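Where the Paper Goes: Records Keeping in the Small Office

03/03/2025 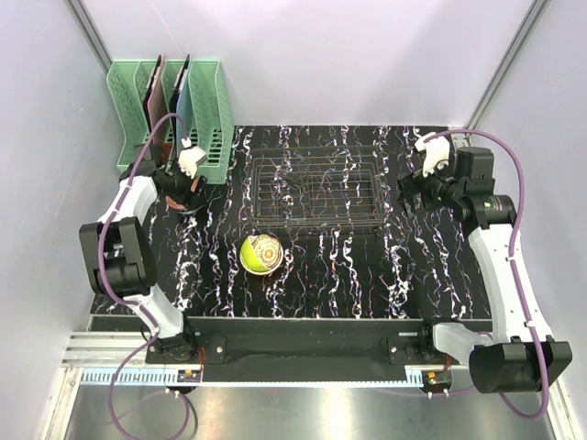 For most small organizations, the question of what to keep and what to discard is settled by habit. Invoices go into one drawer, contracts into another, and everything that fits neither description remains on a desk until someone needs the space. The arrangement serves well enough until a document is requested by an auditor, a landlord or a former employee, at which point the habits of several people must be reconstructed from memory.

The district archive at Mivilport has spent the past two years working with local employers on this problem. Its advisory service was set up in December 2022 and is open to any business or association with fewer than 20 staff. Participants receive a written review of their filing practices and a retention schedule suited to their trade.

Florin Grecu, who directs the service, describes the typical first visit as a matter of listening. "We ask who opens the mail," he says. "In a small office, the person who opens the mail decides how the records are kept, whether or not that is written in the job description."

The answer often explains a good deal. At Marinescu, a family printing firm in the old harbor district, mail was opened by whoever arrived first. Supplier agreements were filed under the name of the supplier, the name of the product or the month of signing, according to the preference of the person concerned. The firm held 300 folders when the review began. After duplicates and expired papers were removed, 200 remained, and these were placed in a single alphabetical series with a printed index at the front.

The retention schedule is the part of the service that requires the most discussion. Tax papers, payroll records and property documents are each subject to their own rules, and the period for which they must be held is set by law. Correspondence is a different matter. The archive advises employers to keep letters that record a decision and to dispose of those that only arrange a meeting. Staff are encouraged to make that choice when the letter is answered, while its purpose is still clear to them.

Paper is also not the whole of the matter. Voltell, an electrical contractor, had moved its job sheets to a shared computer folder but continued to print them for signature. Both copies were kept, and they did not always agree. The review recommended that the signed sheet be treated as the record and that the digital copy carry the same reference number. The company adopted the change at its Prititz branch before extending it to the main office.

Requests for reviews are accepted throughout the year. Applicants are asked to send a short account of their present filing arrangements and the name of one member of staff who will be available during the visit. The written report is normally issued within the following month, and a second visit may be requested once the new schedule has been in use for a full financial year.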